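Fragrance Gift Set Packing - Pre-Dispatch Inspection
Site: Prolordale, line 9
Product: Jolmont Eau de Toilette set, spray and shower gel
Date: 2018-07-03
Inspector: Sandrine Vasseur
Reviewed by: Didier Gaillard
Lot size: 753 sets. Sample: 68 sets.

1. Outer carton, print and corners - Pass
Comment: Light scuffing on two cartons, within limit.
2. Batch code on carton matches code on bottle base - Pass
3. Ingredient and flammability labels present and legible - Fail
Comment: Flammability symbol smeared on one carton. Peng label stock, same roll as the May complaint. Roll withdrawn.
4. Pump crimp, no rotation under finger pressure - Pass
5. Fill level against gauge card - Pass
Comment: One bottle at lower mark. Accepted.
6. Insert tray holds bottle when set is inverted - Pass
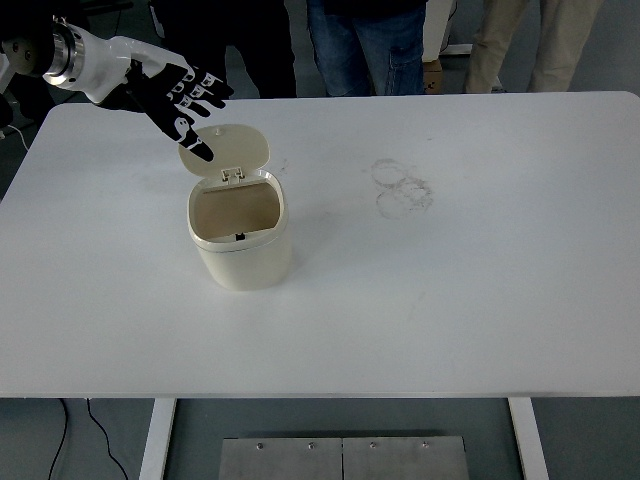 7. Blotter and sample waste - Pass with comment
Used blotters and leaking testers go into separate closed containers. Small plastic bins with a lid, like the cream-colored one on the tabletop, are acceptable for dry blotters only. Testers go in the metal can by the exit. Lids stay shut between uses.

8. Spill kit sealed and in date - Pass
9. Extraction running at the decant bench - Not checked
Comment: Eteck service visit in progress. Recheck before the next decant.

Actions
Re-label the affected carton and inspect 17 more from the same pallet - S. Vasseur.
Hold lot until item 3 is closed. Item 9 does not block release.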